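Drasis Countertop Toaster Oven: Two Months In

I bought the Drasis in May, after the oven in my rental in Rurkville stopped heating. The landlord wanted weeks to replace it and I was tired of cold dinners. It cost 105 dollars at Ayele, plus 9 for delivery.

I've used it nearly every day. Toast is fine. Setting 3 gives me the color I like on plain white bread, and a step lower for anything with sugar in it. Frozen fish takes a few minutes longer than the box says. Chicken thighs come out well if you turn the tray once, as the back of mine runs hotter than the front.

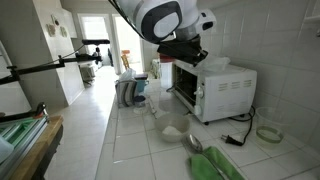

White toaster oven on a tiled counter. Two knobs, dark glass door.

Baking is where it falls short. I made the same banana bread twice, and both times the top was dark before the middle was done. Foil over the top for the second half helps. Poonam Tiwari, who lent me her oven thermometer, has an older model from a different store and gets the same result with hers.

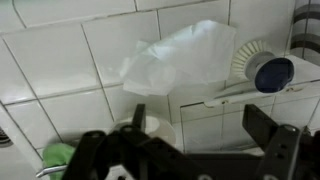
Cleaning takes more effort than I expected. The crumb tray slides out easily, but grease collects in the corners behind it and a cloth doesn't reach. I use an old toothbrush and dish soap. The rack can go in the dishwasher. The tray can't, and mine has a few rust spots from the one time I tried it.

The timer is loud, and there's no way to turn it down.
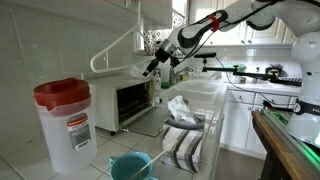

I did have to call customer service about a loose door handle. They sent a new screw to my place in four days and didn't ask for the receipt. The handle has been tight ever since.

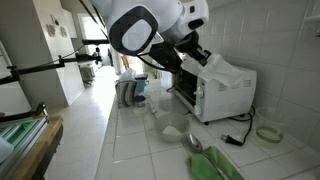
Vent slots on the side panel. Leave space next to them.

Good for one or two people who mostly reheat and roast. If you bake a lot, I'd spend more on something bigger. Four stars from me.

Posted 2019-07-03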